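Chapitre 7
Constituer un jeu de démonstrations

7.1 Objet du chapitre
7.2 Ce qu'est une démonstration
7.3 Découpage des gestes
7.4 Placement des capteurs
7.5 Contrôle et rejet
7.6 Exercices et lectures

7.1 Objet du chapitre

Les chapitres précédents ont traité la politique de commande comme une fonction à ajuster, les données étant supposées disponibles. Cette hypothèse est levée ici. On s'intéresse à la manière dont un opérateur humain produit, par téléopération, les exemples à partir desquels un système apprend à reproduire un geste, et aux décisions prises avant le premier enregistrement. Ces décisions sont peu visibles dans les publications. Elles déterminent pourtant une part importante de l'erreur observée au déploiement, et se corrigent mal après coup.

Le fil conducteur est la suture sur support synthétique. La tâche présente trois difficultés rarement réunies dans les tâches de saisie du chapitre 4 : un objet rigide de petite taille et très réfléchissant (l'aiguille), un objet déformable dont l'état n'est jamais entièrement observable (le fil), et un support souple qui se déplace sous l'effort. Le lecteur qui travaille sur l'assemblage ou la manipulation de câbles retrouvera la plupart des problèmes sous une autre forme.

À l'issue du chapitre, le lecteur doit pouvoir rédiger un protocole de collecte, choisir une granularité d'annotation et fixer des critères de rejet avant d'avoir vu les résultats de l'apprentissage.

7.2 Ce qu'est une démonstration

On appelle démonstration une suite finie de couples (observation, action), échantillonnés à période constante et associés à une étiquette de tâche. L'observation regroupe les images et l'état articulaire des bras. L'action est la consigne envoyée au bras esclave, et non la position qu'il atteint. La confusion entre les deux est fréquente : elle revient à faire apprendre au modèle la réponse de l'asservissement en même temps que l'intention de l'opérateur. Sur un bras entraîné par câbles, où le jeu et le frottement sont sensibles, l'écart entre consigne et position mesurée dépasse couramment la tolérance du geste.

Le corpus Titis, utilisé dans tout le chapitre, comporte 50 démonstrations par geste, réalisées par 2 opérateurs sur la plateforme Tresetti. Le protocole a été rédigé par Catalina Ojeda ; il est reproduit en annexe C avec les grilles d'annotation. Les deux opérateurs ont suivi la même séance de familiarisation, dont les enregistrements sont exclus du corpus.

Un effectif de cette taille ne permet pas de couvrir toutes les configurations du fil. Il suffit en revanche pour comparer des choix de collecte, ce qui est l'usage qu'on en fera.

7.3 Découpage des gestes

Un point de suture complet est trop long pour servir d'unité d'apprentissage. Le protocole le divise en 7 gestes, de la prise de l'aiguille à la coupe des brins. Chaque geste est délimité par une condition de début et une condition de fin, formulées en termes de contact : mors fermés sur le fil, aiguille libre, pointe engagée dans le support. Les conditions formulées en termes de distance ou de durée ont été abandonnées, deux annotateurs ne plaçant pas la frontière au même instant.

Les transitions posent un problème particulier. Entre deux gestes, la pince tient souvent le fil alors que l'aiguille n'est tenue par rien. La position de l'aiguille ne se déduit alors plus de la cinématique du bras et doit être estimée par l'image seule. Le protocole impose de conserver ces instants, que beaucoup de corpus suppriment comme temps morts. Un modèle qui ne les a jamais rencontrés n'a aucun moyen de préparer la reprise.

7.4 Placement des capteurs

Deux familles de vues sont disponibles. La vue globale, fixe par rapport au support, donne la position relative des instruments et de l'incision. La vue de poignet, solidaire de l'instrument, donne le détail du contact au prix d'un champ réduit et d'une mise au point inégale. Dans les essais menés avec l'encodeur Hattori, la suppression de la vue de poignet dégrade surtout la reprise de l'aiguille ; celle de la vue globale affecte le choix du point d'entrée.
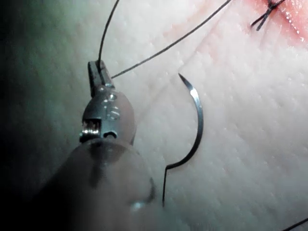 Figure 7.1 - Vue de poignet. Les mors serrent le fil ; l'aiguille courbe n'est pas tenue. Un point noué est visible en haut à droite.

La figure 7.1 appelle deux remarques. La première concerne l'éclairage : les reflets sur le métal poli du poignet sont très intenses, tandis que la gauche de l'image est plongée dans l'ombre. Une normalisation calculée sur l'image entière est faussée par ces deux extrêmes ; on la calculera de préférence sur une fenêtre centrée à l'extrémité des mors. La seconde concerne la profondeur. Une vue unique ne permet pas de décider si l'aiguille repose sur le support ou se trouve légèrement au-dessus. L'annotateur doit disposer d'une étiquette « indéterminé » et l'employer.

7.5 Contrôle et rejet

Les critères de rejet sont fixés avant la collecte et appliqués sans référence au succès du geste. Sont rejetées les démonstrations dont les flux présentent un défaut de synchronisation, celles où l'opérateur a interrompu la téléopération, et celles où le support a été repositionné à la main. Une prise manquée puis corrigée est conservée - elle renseigne sur la récupération - mais reçoit une étiquette distincte, afin de pouvoir être pondérée séparément à l'apprentissage.

Le contrôle est effectué avec l'outil Stostov, qui affiche les flux sur un axe temporel commun. La section 7.5.1 en détaille l'usage, en commençant par la vérification des horodatages.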